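Everyday Nutrition, Evening Series
Handout for Session 3: Fiber, and Why Your Gut Keeps Asking for It
Drelwood Community Learning Center
Revised 7/9/25

Welcome back, everyone! Last time we spent so long on salt (and on that very good question about olives) that we never got to the second half of the sheet, so please hang on to it. We'll pick up the leftover bits when we reach food labels. Tonight belongs to fiber, a subject I'm fonder of than is probably normal, and I've written these notes out in full sentences so that you can put your pens down and talk to each other.

What fiber is

Fiber is the part of plant food that our own digestive juices can't break down. Starch and sugar get taken apart in the small intestine and end up in the blood, but fiber keeps traveling, more or less whole, until it reaches the large intestine. You find it in beans, oats, barley, vegetables, fruit, nuts and seeds. You won't find it naturally in meat, fish, eggs, milk or cheese, which surprises somebody every time I teach this (a chewy steak feels as if it ought to count!).

Two kinds, loosely speaking

Most books divide fiber into 2 groups. It's a handy way to think, as long as you remember that nearly every plant food has some of both.

Soluble fiber mixes with water and turns soft or gel-like. Oats, barley, beans, apples and citrus fruits are good places to look. If you've ever left a pot of oatmeal on the stove and come back to something you could hang wallpaper with, you've met it already. That gel slows down the emptying of the stomach, so sugar from the meal reaches the blood more gradually. It also catches some of the bile acids in the gut and carries them out, and the liver then has to draw on cholesterol to make more.

Insoluble fiber doesn't dissolve. Wheat bran, whole wheat, many vegetables and the skins of fruit have plenty. It adds bulk and helps things move along, and I'll leave it there, because some of you come straight from dinner.

Think of a sponge

I like to compare soluble fiber to a kitchen sponge. Dry, it's light and a bit stiff. Give it water and it swells, softens and holds on to what it has soaked up. The comparison isn't perfect, for a sponge keeps its shape and a gel doesn't, but it does help people remember that fiber and water belong together. If you add a lot of bran to your breakfast and go on drinking very little, you may well feel worse than you did before, and then you'll blame the bran.

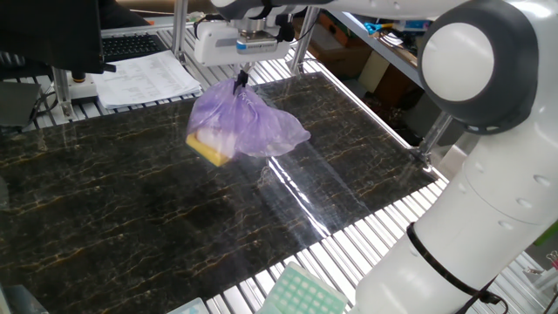
The helpful bacteria

Your large intestine is home to an enormous crowd of bacteria, and a good many of them live on the fiber you can't digest. They ferment it, and along the way they make short-chain fatty acids. One of these, butyrate, is a main source of fuel for the cells lining the colon. So when you eat a bowl of lentil soup you're feeding yourself first and then, some hours later, feeding your lodgers.

Fermentation makes gas as well. We had a very frank conversation about this in the March group, and what came out of it was good sense: go slowly. Add one extra serving of a high-fiber food, stay there for several days, and then add another.

How much is enough?

The usual advice in the United States is 14 grams of fiber for every 1000 calories eaten. Please don't carry a calculator to the supper table. A piece of fruit at breakfast, beans or lentils a few times a week, and whole grain bread in place of white will take most people a long way.

Reading the package

Look for "Dietary Fiber" under "Total Carbohydrate." Check the serving size first, as always. Then look at the ingredient list, where you want to see a word like "whole" in front of the grain. Bread that says "multigrain" may be made mostly from refined flour with a few seeds on top for company. "100% whole wheat" is a much clearer promise.

A word of caution

If you have a bowel condition, have had surgery on your gut, or take regular medicine, talk to your doctor or pharmacist before making a big change. Fiber supplements can get in the way of some medicines when they're swallowed together.

For next time

Write down what you eat for 3 ordinary days. Ordinary, please, and no tidying up for my benefit! Circle everything that came from a plant, and underline whatever still had its skin, bran or seeds. Bring one empty cereal box too, any kind you like. We'll start with those, and then go back to the salt sheet.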